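卓上流水実験キット「Rirkier」レビュー 中学生の科学クラブで一学期使ってみて

投稿日:2020年12月8日(火曜日)
カテゴリ:教材・実験器具

市の学習センターで、中学生向けの地学と海洋の講座を担当しています。川と堆積物の単元で使う卓上の流水実験キットを新しくしたので、一学期分の使用感をまとめておきます。購入を考えている学校や科学クラブの方の参考になればと思います。

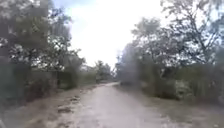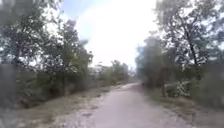
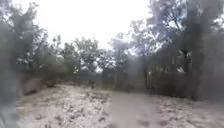
木々の間を通る未舗装の道。

製品名はRirkier、作っているのはZillidachという教材メーカーです。うちではVan Wykという理科機器の販売店を通して注文しました。注文から到着まで14日かかりました。在庫品と聞いていたので、もう少し早く来るものと思っていました。

■ 内容物

箱に入っているのは次のものです。

・水槽(透明樹脂、片側に排水口)
・傾斜調整用の脚
・循環ポンプと電源アダプター
・ホース2本
・粒の大きさが違う砂3種類(袋入り)
・着色用の粉末
・整地用のへら
・指導者用冊子と生徒用ワークシート

バケツは付属しません。排水を受ける容器が必ず要るので、届く前に用意しておいてください。冊子には「適当な容器」としか書かれていませんが、口の広い、深さのあるものでないとホースが跳ねて床が濡れます。うちでは最初の回に濡らしました。

■ 組み立て

説明書の図が小さく、脚の左右がわかりにくいです。脚には目盛りが刻んであり、目盛りのある面を外側に向けるのが正しいのですが、図ではどちらにも見えます。逆に付けても立ってしまうので、傾斜を変えようとした段階で初めて気づきます。間違えなければ一人で組み立てられます。工具は使いません。

排水口のパッキンは少し固めです。最初に水で濡らしてからはめると入りやすくなります。乾いたまま押し込んだときは斜めに入り、にじむように漏れました。

■ 砂について

このキットで一番よいと思ったのは砂です。粒の大きさごとに色が違い、茶、白、黒に分けてあります。混ぜて水槽に敷き、水を流すと、流れの速いところと遅いところで残る色が変わっていくのが、離れた席からでも見えます。前に使っていたNinderのキットは砂が一種類だけで、地形の変化はわかっても、粒がふるい分けられる様子までは見せにくいものでした。

欠点は、一度混ぜた砂をもとに戻すのに手間がかかることです。付属のふるいはありません。冊子には「乾燥後にふるい分けて再使用できます」とありますが、そのふるいは別売りです。補充用の砂も別売りで、三色一組になっています。黒だけ足りなくなっても黒だけは買えません。

細かい白い砂はポンプに入りやすいので、吸い込み口にガーゼを一枚かぶせて輪ゴムで留めています。これは同じ講座を持っているNosipho Krugerさんの工夫で、以後ポンプが詰まったことはありません。メーカーには最初からフィルターを付けてほしいところです。

■ ポンプと水量

流量はつまみで調整します。弱、中、強の表示がありますが、段階式ではなく、表示の間でも止められます。弱に近いところでは流れが安定せず、途切れることがありました。蛇行を作る実験ではゆっくりした流れを長く保ちたいので、この点は不満です。少し強めにして、ホースの先をスポンジに当てて勢いを落とすとうまくいきました。

音は小さくありません。説明の声が聞こえなくなるほどではないものの、生徒同士で話し合わせる時間にはいったん止めています。

■ 授業での使い方

三回に分けて使いました。

一回目は傾斜だけを変えます。砂を平らにならし、同じ流量で、緩い傾斜と急な傾斜を比べます。結果がはっきり出るので、最初に置くのに向いています。生徒には流す前に予想の図を描かせました。

二回目は蛇行です。へらで浅いS字の溝を作ってから水を流し、曲がりの外側と内側で何が起きるかを見ます。着色粉末はここで使いました。色は赤で、よく見えますが、一回分が多すぎます。書いてある量を入れると水全体が赤くなり、流れの筋が見えなくなります。耳かき一杯ほどを上流に落とすくらいで足ります。

三回目は河口です。水槽の下流側に水をため、砂が広がって三角州のような形になるまで流し続けます。冊子には20分とありますが、うちではその時間では形がまとまらず、休憩を挟んで倍近く流しました。時間の限られた学校の授業では、先に途中まで作っておくほうがよいと思います。一番反応がよかったのもこの回で、海の底まで砂がどう運ばれるのかという質問が続けて出て、次の海洋の単元へそのまま入れました。

一台を囲めるのは四人か五人です。それ以上になると後ろの生徒は見えません。人数の多いクラスで一台だけ使うなら、上から撮って画面に映す方法を考えたほうがよいでしょう。

■ 冊子とワークシート

生徒用ワークシートはよくできています。図を描く欄が広く、文章で答える欄が少ないので、手が止まりにくいです。複写は自由とされています。

指導者用冊子は翻訳がところどころ不自然です。「堆積」と「沈殿」が同じ意味で使われていて、生徒に渡す前に直す必要がありました。安全上の注意が巻末にまとめてあるのも使いにくく、電源と水の扱いについては最初のページに書いてほしいです。

■ 片付け

水を抜いたあと、砂は水槽に残したまま一晩置き、翌日かき出して新聞紙の上で乾かします。流しに砂を流さないよう、生徒には毎回言っています。水槽の角に砂が残りやすく、古い歯ブラシがあると便利です。乾ききらないまま袋に戻したときは、においが出て洗い直しになりました。

保管には場所をとります。脚は外せますが、水槽そのものが長いので普通の棚には入りません。うちでは準備室の床に立てて置いています。

■ 問い合わせ対応

アダプターの差し込みがゆるかったので、Van Wykに連絡しました。担当のHưng Lãさんからその日のうちに返事があり、交換品が届きました。古いほうの返送は不要でした。対応については文句はありません。

■ まとめの評価

砂の見やすさ:とてもよい
組み立て:ふつう
ポンプ:弱い流れに難あり
ワークシート:よい
指導者用冊子:改善が必要
片付けと保管:手間がかかる

川の働きと堆積を中学生に見せる目的なら、買ってよい製品です。地形の変化だけ見せられればよいという場合は、砂が一種類のキットでも間に合います。小学校低学年には脚の調整が難しいので、大人が付いてください。

補充用の砂は次の学期の前に一組買い足す予定です。

コメント(3)

Nomvula Hendricks
うちの学校でも同じものを使っています。ポンプの弱い流れが途切れるのは、ホースが長すぎるせいもあるようです。短く切ったら多少よくなりました。切ると元には戻せないので、予備のホースを買ってから試しました。

Fatima Molefe
ふるいは料理用の目の細かいもので代用できますか。別売り品が思ったより高かったので迷っています。

筆者
Hendricksさん、ありがとうございます。ホースの長さは考えていませんでした。次の講座で試します。Molefeさん、茶色の粗い砂を分けるだけなら料理用で足りました。白と黒は一度では分かれず、今は混ざったまま別の袋に入れて、一回目の傾斜の実験にだけ使っています。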